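Buscamos personas para ordenar cubiertos y vajilla en la cocina de Zestance 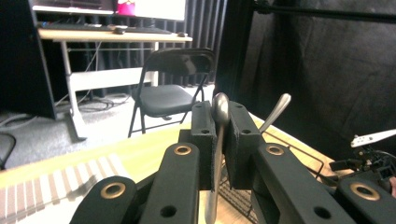
Loubna Erraji

En Zestance preparamos un estudio pequeño sobre cómo la gente seca y guarda los cubiertos después de comer. Buscamos 14 participantes adultos, con o sin experiencia en cocina.

La tarea es sencilla: sacar cucharas y otros cubiertos del escurreplatos, secarlos, ponerlos en su cajón y dejar la mesa preparada para la persona siguiente. Cada sesión dura dos horas, con una pausa para tomar té. Se puede hacer de pie o sentado, como sea más cómodo para usted.

Pagamos 310 dirhams por sesión, al final de la misma. Pedimos puntualidad, manos limpias y un poco de paciencia, porque algunas tareas se repiten varias veces. Hablamos español y francés; no es necesario dominar los dos.

Las personas interesadas pueden escribirme hasta el 22/01/2022, indicando su nombre, un teléfono y las horas que prefieren. Respondo a todos los mensajes, aunque a veces tardo dos o tres días.

Contacto | © Zestance | Volver arriba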